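What I learned from watching someone fold a coat

December
By our home and garden columnist
Reading time: 2 minutes

I went along to the Dirker open day expecting something with a head and eyes, I'll admit it. What I got was a pair of hand-held grippers, a bed, and a puffer jacket. I stayed for the whole thing and missed my train back to Doltden!

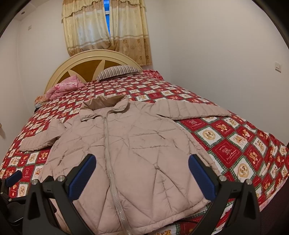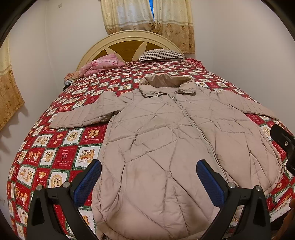 The quilted jacket laid out on the teddy-bear bedspread, with the blue grip pads at the ready.

The idea, as they explained it to us over very weak tea, is that a person does the chore using the gripper, a camera on it takes everything in, and a robot learns from that later on. So you don't begin with the robot at all. You begin with somebody doing the housework, over and over. The team was hoping for 815 goes at clothes alone, which made my back ache just hearing it.

And do you know, I found it rather cheering. I've been to the big shows (the Plutent one went on for 6 hours and I remember mainly the car park) and there's always a shiny kitchen with nothing in it. My own house has curtains with flowers on and bedding that doesn't match, and if a machine is ever going to be any use to me it'll have to cope with that. A puffer jacket is a swine to fold as well. It's all air. I've got 2 of them and they live on the back of a chair.

I do have a grumble. We were told a lot about folding and very little about who gets to see all those pictures of bedrooms. I asked, and was pointed to a leaflet of 14 pages, in tiny print. That's a poor answer on an open day - the people holding the grippers could have told us in a minute what they'd agreed to, and I'd have liked to hear it from them.

Still, I'd go again, and I'd take my sister, who irons tea towels.

Recent items
Is the Kolář mop worth the cupboard space?
Why I've gone back to a washing line
Letters: your worst duvet covers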